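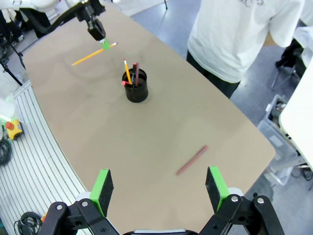 Osvaldo Grasso wrote in after the last edition to ask whether the Guvamix password vault could be set up on a second computer without typing everything in again. Yes, it can, and it's a great little feature! His note is why this section got longer in May.

4. Adding a second device

Have your first device unlocked and next to you. Both need to be online, and the pairing code only lives for 20 minutes.

1. On the first device, open Settings, then Devices, then Add.

2. Choose a name for the new one. Pick something you'll recognize later – "Upstairs laptop" beats "Device 2" every time.

3. Write down the pairing code, or leave it on the screen.

4. Install Guvamix on the new device and choose I already have a vault.

5. Enter the code, then your master password. Capital letters matter in both.

6. Wait for the green check mark. A vault with a lot of attachments can take 15 minutes (go make some coffee, it runs fine without you).

Caution: Never send the pairing code by email or text message. Anyone who has it along with your master password can open your vault.

Note: If the code runs out, tap New code and go back to step 3. The old one stops working right away.

5. Setting auto-lock

Auto-lock closes the vault when you step away. It comes set to 45 minutes, and I'd go a lot shorter on anything you carry around.

1. Open Settings, then Security.

2. Move the Auto-lock slider to the time you want.

3. Turn on Lock when lid closes if you're on a laptop. Love this one!

4. Tap Save and enter your master password to confirm.

Note: Each device keeps its own auto-lock time, so repeat these steps on the new one.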